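Ticket 114
Queue: Urthorpe Household Room, fittings and small items
Site: Plitcombe, ground floor
Opened: 29 Mar 2022
Priority: low (was medium, see below)
Status: closed, one follow-up open
Subject: folding basket drops on one short side when lifted

Reported
Cream folding basket, brown rim, two brown handles, DAMDA on the front. Set it up, looks fine. Put drinks cans in, pick it up by both handles, one short side folds in. Cans all roll to that end. Happened twice this morning, once yesterday. Can we get a new one or is it fixable. Need it for the unpacking session after lunch.

First reply, desk
Couple of questions before we order anything.
- same short side every time or either?
- do you hear the click when the end panel goes up?
- what else is in it besides cans
- does it do it empty
There's the cream one and the yellow one and the last ticket got them mixed up.

Reporter
Same side. The end with the scratch on the rim. Don't hear much of a click no. Only cans. Empty it stays up fine unless you push on it.
It's the cream one, yellow is over on the white folding table and has nothing wrong with it. 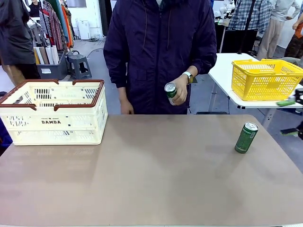 Cream basket on the big table, handles down, with the green cans. Yellow one on the white table behind.

Desk
OK thanks, right basket. Try this in order, stop when it holds:
1. Empty it. Fold flat. Handles down.
2. Wipe the groove along the bottom where the end panel sits. Dry cloth first, then damp.
3. Open long sides first, THEN ends. If the ends go up first they don't seat.
4. Push the end panel out from inside with your palm, low down, not at the rim.
5. Handles up, lift it an inch, press the end with a thumb.
If it gives at step 5 tell us where, top corners or bottom.

Reporter
Did 1 to 3. Groove on the bad side was full of crumbs and a bit of torn sticker. Other groove clean. Still gives at step 5, bottom left corner. Less than before though.
Also I had been doing ends first. Always have. The old Hosier crates didnt care.

Desk
Hosier crates are a one-piece pop-up, different thing. Is there anything still in the corner? Use a wooden skewer, not a knife. Somebody went at the last one with a knife and nicked the peg.

Reporter
Skewer got out more sticker. Looks like a price label that went through the wash. Clicks now on both ends, you can hear it.
Load test: cans in, carried to the door and back, 20 lifts, no drop. Cans on their sides and standing up, both OK. Shook it a bit. Fine.
Changing priority to low myself, hope thats allowed.

Desk
It's allowed. Leave it standing set up for 30 min with the handles up, then press the ends again. If it's still tight we close.

Side note, where is it being kept between sessions? Log from November says the shelf under the coats but that was the other room.

Reporter
On the big table, mostly. Slides about if you set it near the edge and somebody leans on the other end. I've asked people to put it further in. Rack with the clothes is just past the table so there's no floor space that side to stand it. 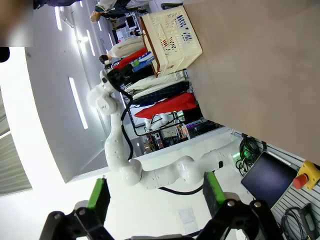 Basket by the table edge, clothes rack beyond.

Desk
Too near the edge for our liking. If it goes over full, the corner pegs are what takes the hit, and then you really are buying a new one. Move it in a hand's width at least. Or fold it flat when not in use and lean it under the white table.

Reporter
Moved. Will try the folding thing, people won't do it but I will put a note on the rim. Paper and tape, no more stickers.
Pressed both ends again after the wait. Tight.

Desk
Good. Not ordering. For the record the replacment quote from Ngô was for a pair only, they don't do singles, so glad we didn't need it.

Resolution
Cause: label residue and crumbs in the bottom groove, one end. Ends opened before sides didn't help.
Fix: skewer, damp cloth, long sides first.
Parts: none.
Order for anyone else with this basket: sides, ends, click, handles. To fold, handles down first then ends in, then sides.

Follow-up (open)
- rinse grooves whenever something with a paper label has been in it
- check yellow basket handle bar while we're at it, no fault reported
- rubber mat for the big table? Reporter to measure, desk to price
- update the November log so it says which room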